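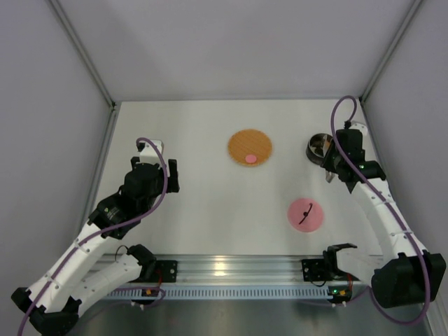
*White top, grey walls, metal posts in the back corners. Lelard open day, May.*

I've wanted to see inside Lelard for ages, and I'm so glad I finally went! They build workstations – the tables, the side walls, the rails, all of it – in a long brick building behind the old Bakker dairy. The open day drew 300 people by lunchtime, so we went round in groups of 12 and I had to wait for the second tour (the coffee was good, so no complaints).

## The cutting room

Our guide was Zsófia Kerekes, who has been there long enough to remember when everything was measured with a folding rule. She let us try the saw stop on a bit of scrap profile. Mine came out 2 mm short. Hers didn't.

What I liked best was the rack of offcuts along the wall, sorted by length, with a chalk mark for anything under 200 mm. Those go in a crate by the door and you can take them home, and several of us did. I now have a heavy and completely useless paperweight.

## The white table

I spent longest with this one. It's a plain white rectangle with grey walls at the back and on both sides, and I loved how tidy the joins are. A thin metal strip runs along the far edge, right where the top meets the back wall, so your eye gets a clean line there. The posts come down to the two rear corners, and there's a rail along the left-hand side of the top as well.

Máté Farkas, from the fitting team, told me the corners take them longer than the rest put together. I asked whether the pale colours were a matter of taste and he said partly, but mostly you can find a dropped screw on white. That made me laugh, having spent a whole evening in April on my knees looking for one on a brown carpet. Look at the little black fittings at the foot of the posts, too. I'd have walked straight past them if he hadn't got me bending down.
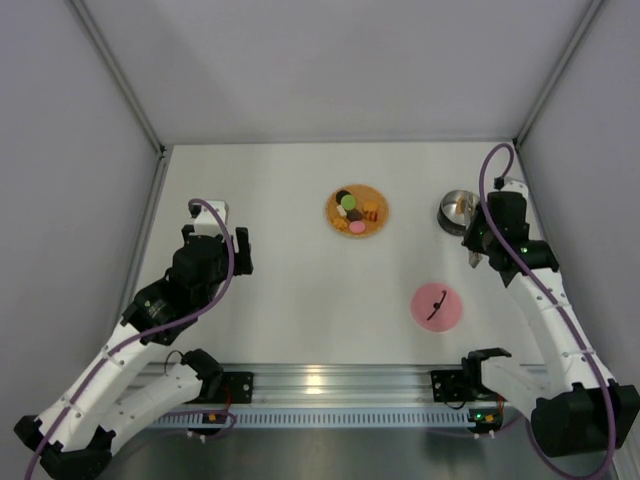 ## Getting there and what to bring

The bus stops at the dairy gate and it's a short walk from there, past the bike sheds. Wear closed shoes, they do check. Tours start at ten and the last one leaves at three, and I'd go for an early one while the saws are still running. Soup and rolls are in the canteen upstairs. Have the mushroom soup!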